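Router on the desk: eyesore or just honest furniture?

Forum: Small Spaces and Desks
Thread started by lamley_loft

lamley_loft wrote:
Moved into the back half of the old Lamley works in May and I have been losing an argument with my router ever since. The place has a brick wall, which was the whole reason I signed the lease, and a white desk in front of it, which was the whole reason I had no money left. On the desk sits a black router with four antennas standing straight up like it's being robbed. A yellow cable hangs down the side.

Everything else on the desk I chose. There's a wooden organizer with four compartments and some fake flowers standing in one of them, pink and white, no water, no guilt. Behind it is a tall white metal shelf unit with the cross braces showing.

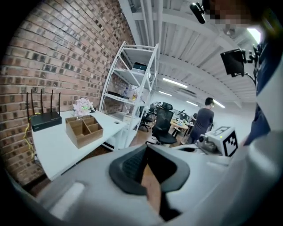

So the question is where the router goes. My options as I see them are the shelves, the floor under the desk, or a tasteful box with a lid. My sister votes for the box. My sister also keeps her toaster in a cupboard.

gunn_d wrote:
Not the box. I did the box. It was a lovely box. I then spent a winter taking video calls from the hallway because that was the only spot where my face moved.

Put it on the shelves, high up, antennas out. Metal shelving isn't ideal but an open unit is a lot better than a lid.
Davina

pegboard_pete wrote:
Disagree with Davina about the shelves. All that steel right behind it and a brick wall on top of that? Leave it on the desk. You're not running a hotel lobby.

gunn_d wrote:
Pete, it's a shelf. It isn't a bank vault. Mine has been on the top of a metal unit for 3 years and I can stream in the bathtub, which I mention only as data.

pegboard_pete wrote:
I'd like that data removed.

jasmina_r wrote:
Can we talk about the yellow cable? The router is fine. Black, upright, minds its own business. The cable is what your eye goes to. Swap it for a white one and run it down the back leg of the desk with those little stick-on clips. I used the Damer ones. The adhesive holds until the first hot day and then you find them on the floor like dead beetles, so buy the screw-in kind if your desk can take a screw.

lamley_loft wrote:
I like the yellow cable, is the awkward thing. I can find it. In my last place every cable was white and I once unplugged the freezer to charge a phone.

jasmina_r wrote:
Then keep it yellow and make it straight. A crooked yellow cable is a mess and a straight one is a design decision. People pay extra for that.

makhubela_fan wrote:
Nobody has asked how far the cable has to go. If the wall socket is down near the floor, moving the router up onto the shelves means a longer run, so you'll have more yellow on show than you started with. I've got the tall Makhubela unit and ended up needing a 49 inch patch cable when the one in the box was 42. Guess when I discovered the difference. (On a ladder.)

gunn_d wrote:
OK, that's a fair point and I resent it.

lamley_loft wrote:
Measured. It reaches the second shelf if I pull it tight enough to play a note.

pegboard_pete wrote:
Desk it is.

jasmina_r wrote:
Please don't leave it pulled tight, that's how you snap the clip on the plug and then it falls out every time a truck goes by. Buy the longer one or stay on the desk.

Also, unpopular opinion: the organizer is doing nothing for you. One compartment for flowers and the rest for what? In my house those things fill up with dead pens and a single battery of unknown health.

lamley_loft wrote:
The organizer stays. It came from the Pultania closing sale and I carried it home on 2 buses. I'm emotionally past the point of evaluating it.

I did try the flowers in front of the router last night. It looks like a router at a funeral.

gunn_d wrote:
Try them beside it and pull the whole lot back toward the bricks. Dark thing against the brick, pale thing next to it, and you get your elbow room back. If you still hate it after a week, longer cable, top shelf, bathtub.

pegboard_pete wrote:
Or learn to love it. I have a boiler in my living room. We nod at each other.

lamley_loft wrote:
Update, same desk, same router. Pushed it back, taped the cable along the edge of the desk and down the leg. My sister came by and asked when I was going to do something about the shelves.

makhubela_fan wrote:
What's wrong with the shelves?

lamley_loft wrote:
"You can see the braces." New thread coming, I suppose.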